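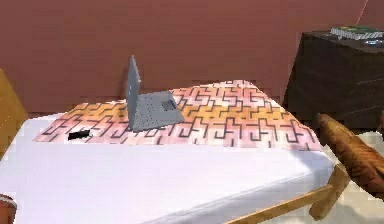 Bedroom, laptop on the blanket. Rendered interior, Trosari.

Home Rooms About Us Careers Contact

Trosari builds simulated house interiors for companies that test household robots. We work out of a shared office in Drimside and have 35 staff. Our library holds 181 homes, each with its own rooms, doors, furniture and small objects.

When Chiamaka Osagie started the company, every item was placed by hand. A layout artist picked a plate or a book, set it on a surface, checked it wasn't floating, and moved on to the next. A full home took one person 60 hours. It was slow work and hard on the wrists.

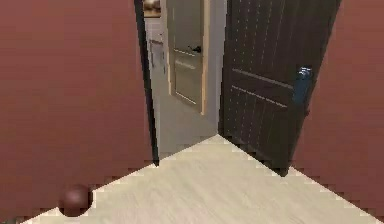

Most of the placing is now done by Vedska, the layout program we wrote in-house. It fills a floor plan overnight and the artists open the results at 8 in the morning. Their job has moved from placing to checking: whether a door swings clear, whether a thing has ended up somewhere no household would leave it, whether the colours are too close for a robot's camera to tell apart. Odd rooms are often kept, as real homes are odd too.

No layout jobs were cut when Vedska came in, but the jobs did change. Four of the artists retrained as reviewers and the rest split their week between review and modelling. Some of them miss the old work.
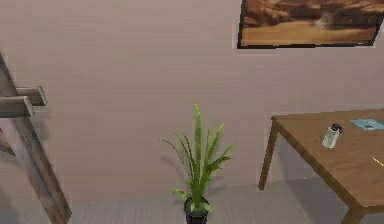
Nadège Renaud says she liked finishing a room and knowing every object in it, and that review is more tiring than people expect – you're looking for mistakes all day and you can't let your eye go soft. She asked for shorter review shifts, and we brought them in for everyone.

Kayode Oyelaran now runs the review team. Any reviewer can send a home back without asking him first, and the program's settings aren't changed until the reviewers have seen a test batch.

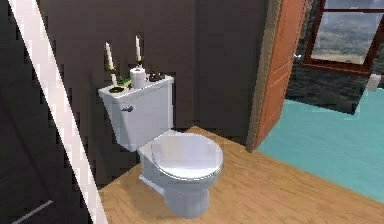 Page last updated: November

We hire reviewers and modellers from all sorts of backgrounds, including people who have worked in home care and cleaning. They know how a bathroom gets used. Training is paid and done at the Drimside office. For job enquiries, write to Mitra Fallahi through the Contact page.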